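The room at Clolstead, January

Hi all! We had the long room upstairs, the one with the good light and the bad radiator, and I brought way too many snacks (sorry, Dennis, you were right). 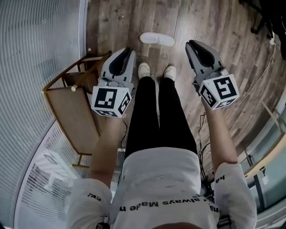 I love this floor so much. Grays, browns and tans all mixed up, with little knots here and there, and it goes with everything, even plain white sneakers. The white slippers got left one on top of the other, just past the toes, and I want a pair like that for home!

Hanne wants the same planks for her hallway and has been pricing them all week. I told her to ask Agustina first. 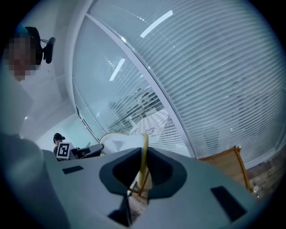
Marker card held up in the background, gray gripper and yellow cable up close.

More when I get through the rest of the folder.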